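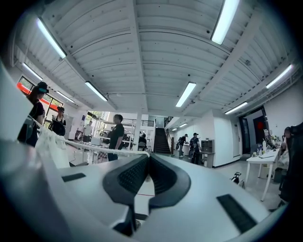 Anong Panyasiri
Same here on the second floor. Booking confirmed at 7:10, machine showed as free, card reader said "no reservation found." Tried another card, same result. The money was taken from my balance both times.

Elden Laundry Room Booking – ticket 1090
Status: closed
Category: reservations / card readers
Building: Bakgate, both stairwells
Opened: 02/10/2024

Original report
Bookings made in the Pestero app are not reaching the card readers in the laundry room. The app says "confirmed" and the slot turns green, but the reader won't unlock the washer. Bookings made on the wall panel work. Started after the app asked everyone to update.

Reply, Silvan Hämmerli
Thanks, both. Please send the app version (Settings, bottom line) and the last four digits on the back of the laundry card. Don't rebook the same slot for now. Each try takes the fee again and I have to refund them by hand.

Anong Panyasiri
Version 2.8.0. Card ends in 0135. Two charges, both for the 7:30 slot.

Silvan Hämmerli
Refunded both. Log so far:

1. Restarted the reader on washer 1. No change.
2. Restarted the controller in the meter closet. The readers came back after a few minutes and picked up the wall panel bookings only.
3. Made a test booking from my own phone with the old version of the app. It reached the reader in under a minute.
4. Updated my phone and booked again. Confirmed in the app, nothing at the reader.

So it follows the app version. The controller is fine. I've sent the log to Rüegg, who look after the link between the app and the readers.

Reply from Rüegg, pasted in
The new version sends the building code with a leading zero. Your controller was set up in May with the short code and drops anything that doesn't match. You can change the code on the controller, or wait for the next app update.

Silvan Hämmerli
Changed the code on the controller. Old bookings had to be cleared first – there were some 280 of them, most long past. If you had a slot booked for later this week, please check that it's still there and book it again if not. You won't be charged for the one that was cleared.

Anong Panyasiri
Booked 6:00 this evening from the app. Reader took the card the first time. The dryer still shows "in use" in the app with the door open and the cycle finished, though. Is that part of this?

Silvan Hämmerli
No, the dryer is separate. It only reports as free when the card is held to the reader again at the end. If people walk off without doing that, it stays blocked for 50 minutes and then clears itself. I'll put a note on the dryer door. If it's still blocked after that, open a new ticket under "dryers" and give the start time.

Closing this one. Refunds for the other apartments go out with the next balance run.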